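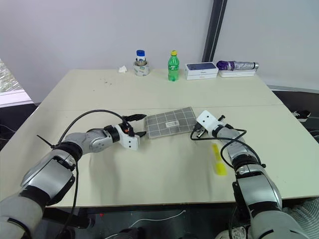
Notes for the Tuesday session -- Dokovow, what changed in version 6

Open with the install. Most people in the room are on version 5 and want to know whether their old presets carry over. They do, but only if the preset folder is in its default place. If they moved it, they have to point to it by hand under Preferences, Folders.

Next slide: audio sources. You can now record the microphone and system sound on separate tracks. Deepak Tripathi asked for this last year. Mention that the setting is off after an upgrade.

Live part. Record one minute of the Cudis window, stop, open the file. Keep the notifications muted. If the live part fails, play the backup clip from the desktop and move on.

File sizes. Nine test recordings, all the same length. The largest was 1040 MB with the old encoder and 97 MB with the new one. Say clearly that this was mostly slides and text -- game footage will not shrink that much.

Known problems:
Second monitor goes black if it is unplugged during a pause.
Hotkeys clash with Zurklow. Change them in one program or the other.
Scheduled recordings don't start when the laptop lid is closed.

Divina Espiritu takes over for the part on captions. Hand her the clicker and switch the input to her laptop.

Questions at the end. If somebody asks about the Linux build, it is planned for December, no firm day yet. Licensing questions go to the sales desk.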